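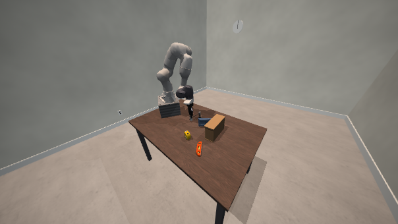

benchrat75: So our shop is three weeks into the changeover and I want to hear from people who've been through it. I work at Harholm, small repair and kitting outfit, and management is bringing in an arm from Faton for the tool return table. Right now everything gets planned in simulation before it touches our real bench, which means I spend half my shift watching a gray arm on a screen. The fake table has a tape measure and a spirit level lying on it, same kind of stuff I've put away by hand for 5 years, and I keep wanting to reach in and do it myself! Nobody's been let go. But my job title went from "returns" to "cell support" and I still don't know what that means on a Friday when we're slammed.

Anyone get a straight answer out of their boss about this? Mine says roughly 775 returns a week will go through the arm by March – I'll believe it when I see it. 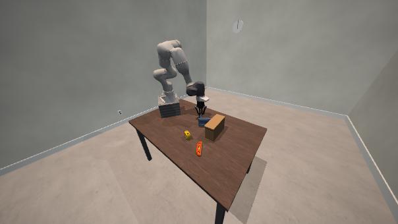
millie_k replied that she'd get the new title in writing, with the pay grade next to it, before anybody signs off on the cell. At her old place the titles changed first and the raises never showed up.

torqueandgo: Gonna disagree a little. We got ours at Endetti two years ago and my shoulders thank me every night. I trained on the sim for three weeks and now I'm the one they call when it stops. More interesting than bins, and I'm home on time.

benchrat75: Glad it worked for you, seriously. You had three weeks of training though. I got one afternoon and a PDF.

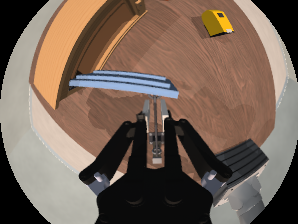 According to Yasmine Badawi, the training hours are the whole fight. She wrote that her crew at El Idrissi asked for paid practice time before go-live and got it, and that the older folks picked it up just as fast as the kids once they weren't squeezing it in over lunch.

torqueandgo: OK, that's fair. One afternoon is a joke.

benchrat75: Asked my lead today. He said "we'll look at it" – so, no. They've moved on to doors now, here's what I was watching this morning. 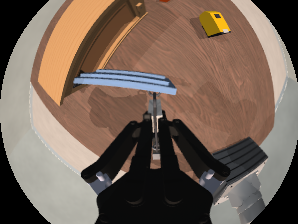

Cabinet door test in the sim, gripper at the handle.

millie_k: And who opens that cabinet when the arm is down? Put that in your email too.

Comments (3)

dockside_lou: Following. We're next on the list at my plant.

pepperjack: I'd take the support job and run with it. Bins wreck your back.

oldhand: Easy to say if you're not the one covering two jobs for the same check.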